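# Skisar lane kit, two months in (long, sorry)

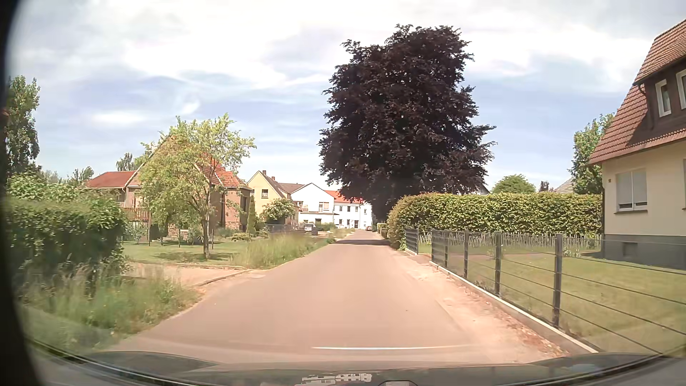

*Last edited by gravelshoulder at 9:42 PM. Edit: fixed the price, added the bit about the update*

**gravelshoulder**

OK so a few of you asked me in the retrofit thread how the Skisar is working out, and I kept promising a real writeup. I've had it in the car since December and I finally feel like I have opinions worth typing.

Quick version for people who don't want the long version: great on the highway, surprisingly decent on roads with no paint at all, and annoying in ways that have nothing to do with the driving. I paid $2,000 for the kit with the steering module. The speed-only version is cheaper but then why bother.

I live out past Troltholm and most of my roads look like the one up top. No center line, no edge line, tall grass right up to the asphalt on one side and a sandy strip with dry leaves on the other, then somebody's fence. I bought the Skisar over the Skorus because Skisar claims to handle unmarked roads by finding the pavement edge. I was pretty skeptical! My old factory lane assist just gave up and beeped.

What it does well:

- Picks a line a little right of the middle and sticks to it. It doesn't bounce between edges the way my brother-in-law's kit does.
- Slows itself for parked cars, smoothly, way before I would.
- Hands the wheel back politely. Chime, then a buzz in the seat pad, then it lets go. I've never felt it fight me.

What drives me nuts:

- Shade. Where a big tree throws a dark band all the way across the road, it will sometimes lift off the gas like it's thinking about stopping. No braking, just this weird coasting. My wife calls it the sigh.
- Tall grass. When it flops over the edge in the wind, the car scoots toward the middle. Fine until something is coming.
- The app. Oh my gosh, the app. It logs me out every single time my phone restarts.

I kept a log on my usual loop, 144 miles total over a bunch of trips, and I had to take over 13 times. Most of those were me being nervous at driveways. Three I'd call real, all of them shade or grass.

Ask me stuff, I'm around most evenings.

---

**tworutroad**

Thanks for this, super useful. Is the coasting thing before or after the last update? Mine did it constantly on the old software and now it only happens when the sun is low. I'm also curious where you mounted the camera, mine is up high behind the mirror and the install guide was kind of useless about it.

---

**gravelshoulder**

> Is the coasting thing before or after the last update?

Both, but less after. I should have said that, adding it up top. Before the update it was pretty much every big tree. Camera is up high too. I tried it lower for a week and went back.

---

**Brake_Fade_Bob**

I'm going to be the grump. Thirteen takeovers in 144 miles is one every eleven miles, and you're calling that decent? On a street with houses and driveways and hedges right up by the road? I had the Skorus for a year before I sold it, and yeah, it flat out refused to turn on without lane markings. I thought that was the right call. If it can't see a line it shouldn't be steering.

Look at that street. There's a hedge and long grass on the left and then a driveway right after it. I can't see a kid on a bike coming out of there and I don't believe the kit can either.

---

**gravelshoulder**

Fair, and I don't take my hands off in there, for the record. I also turn the max speed way down through the village. But I think you're counting it the way you'd count a failure and most of mine were me grabbing the wheel because I'm a chicken. The kit was fine. I'd have to go back through the log to tell you how many were at driveways.

The left side hedge bothers me too. I slow down for it whether the kit wants to or not.

---

**Brake_Fade_Bob**

You grabbing the wheel still counts. You don't know what it would have done.

---

**gravelshoulder**

OK, that I can't argue with.

---

**mossyhubcap**

Can I ask the dumb question? What's the steering module like to install? Dinsa does it as a service near me and they want 92 bucks an hour, and the guy on the phone wouldn't say how many hours. I've done brakes and a stereo and that's it.

---

**tworutroad**

@mossyhubcap I did mine in a weekend. The connector under the column is the only awful part, you're upside down with a flashlight in your teeth. Calibration took longer than the wiring because you need a stretch of road with painted lines for that, which is kind of funny considering what gravelshoulder bought it for. I drove all the way out to the county highway.

If you've done a stereo you can do it, but get the trim tools. I snapped two clips using a butter knife.

---

**pinecone_diesel**

Counterpoint, I paid Dinsa and I'm glad I did! They had it done before lunch, and they redid the calibration free when mine was pulling left. Get the hours in writing before you drop the car off though. My quote grew a little.

On the shade thing, does anybody else get it with wet patches? Mine is OK under trees but a dark wet stripe makes it coast every time. I wonder if it's reading any dark band across the road as the same thing.

---

**gravelshoulder**

Haven't noticed wet patches but now I'm going to be looking for them. There's a dip on my loop that floods, I'll try it next time we get rain and report back.

Also I wrote to Skisar support about the grass. They said to trim it. It's not my grass!!

---

**Brake_Fade_Bob**

lol OK that's a terrible answer. Still wouldn't buy one.

---

**mossyhubcap**

Thanks all. Leaning toward Dinsa, I'm too old to be upside down under a dash. Does the seat pad come in the box or is it extra? Their page says one thing and the manual says another.

---

**tworutroad**

Came in the box with mine, but only with the steering version. Check that the cable is the long one. The short one won't reach if your seat goes all the way back.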